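Vullthorpe library throws its doors open again
4/8/21

Vullthorpe has its library back! The doors on Rocha Street opened at ten this morning after seven months of building work, and by lunchtime 318 people had been through them, many with a bag of books they had been waiting since winter to return. (No fines, by the way. Everything borrowed before the closure has been wiped clean.)

The old place was loved but it leaked, and anyone who ever sat in the local history corner in heavy rain will remember the buckets. The roof is now sound, the tall windows on the street side have been uncovered after decades behind shelving, and the children's room has moved downstairs, where prams can get to it without a fight with the steps. It is a lovely, bright space and it was full of noise from the first minute.

Upstairs there is a proper reading room with 156 seats, more than double what there was before, and a long bench under the windows that had been claimed from end to end by eleven. The large print collection has its own bay by the lift, and the newspapers are back, including the bound copies of the Vullthorpe weekly going back to its first issue.

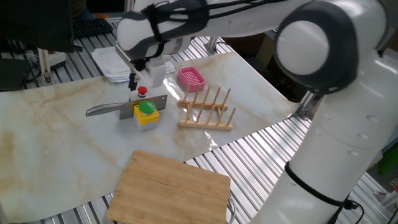
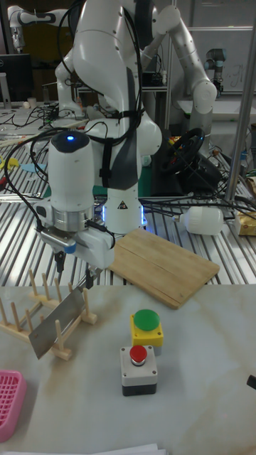
Opening hours are longer too. The library will stay open until eight on two evenings a week, which readers who work in Waltumar have been asking for since the train times changed, and the returns box by the side door can be used day and night. Tickets from the old system still work, so there is no need to queue for a new one unless yours has gone missing.

The biggest cheer of the morning went to the Vollarine reading group, which has met in a church hall all through the closure and walked over together to take back its usual table. The group is reading sea stories this summer and has room for newcomers. Its next book is already on the shelf by the front desk, with plenty of copies.

There is more to come. The garden at the back is still fenced off while the paving is laid, and it should be ready in October, along with a small café. Before then there are 165 free places on the summer storytelling sessions for under-tens, and they are going fast. Names can be put down at the desk or over the phone, and brothers and sisters can be booked in together.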